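Stage Lighting for a Two-Act Play in a Small Studio Space
Final project report, Technical Theater II
Kerstin Sandberg
May 2021

1. Purpose

The project was to design, hang, focus and run the lighting for a student production of the two-act play Padau. The play has a single interior set and two speaking parts. The director, Odette Besson, asked for clear changes in time of day without blackouts between scenes. This report covers the plot, the cueing method and the results of the technical rehearsals.

2. Venue and equipment

The production took place in the Mandar Studio, a black box room with up to 100 seats. Seating was placed on one long side only. The grid is fixed and cannot be lowered, so all hanging was done from a ladder. Power comes from wall-mounted dimmers on the stage left side.

The house inventory was sufficient for front light but not for side light. Additional fixtures were borrowed from the Waaka Playhouse and returned after strike. The control desk was the Prarnis model already installed in the booth. Its manual is incomplete, and the section on follow times had to be worked out by trial.

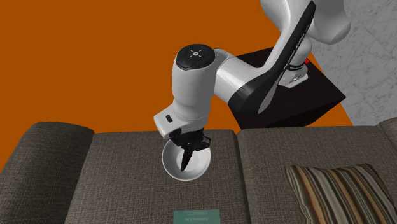 3. Design approach

The acting area was divided into 4 zones. Each zone received one warm and one cool front light, set at opposite angles. This allowed the color of a zone to shift by balancing two channels, with no change of gel during the show.

Time of day was carried mainly by the side light. Morning scenes used a low angle from stage right. Evening scenes used a high angle from stage left with the front light reduced to 70 percent. Face visibility was checked from the back row at each setting.

The practical lamp in the set was wired to its own dimmer. The actor turned a dummy switch and the operator took the cue on sight. A live switch was considered and rejected – the desk could not have followed it.

4. Cueing

Cues were written in two passes. The first pass was made from the script before blocking was complete. The second was made at the first full run, and most of the first-pass timings were changed at that point. Fades that seemed slow on paper were too fast in the room, particularly the sunset in Act 2.

The stage manager called all cues from the booth. Standby calls were given half a page ahead. In the closing scene this was shortened to two lines, as the cues are close together.

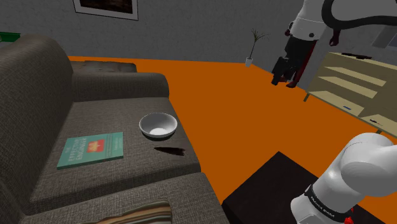 Why was the sunset not run as a single long fade?
A single fade dimmed the front and side light at the same rate, and the faces were lost well before the scene ended. The change was split into 3 linked cues so that the front light could hold longer than the rest.

5. Results

All performances ran without a missed cue. One borrowed fixture failed during the second technical rehearsal and was replaced with a spare of a wider beam. The spill on the back wall was corrected with a barn door.

The overlap between the two center zones remained uneven. An actor crossing there passed through a visible dip in level. Moving the fixtures closer together would have corrected this, but the grid position was taken by a speaker bracket.

6. Recommendations

The side light positions should be marked on the house plan for later productions. The dimmer numbering on the wall does not match the desk patch – a corrected patch sheet has been left in the booth. The Waaka fixtures need to be requested before August if they are to be used in the fall production.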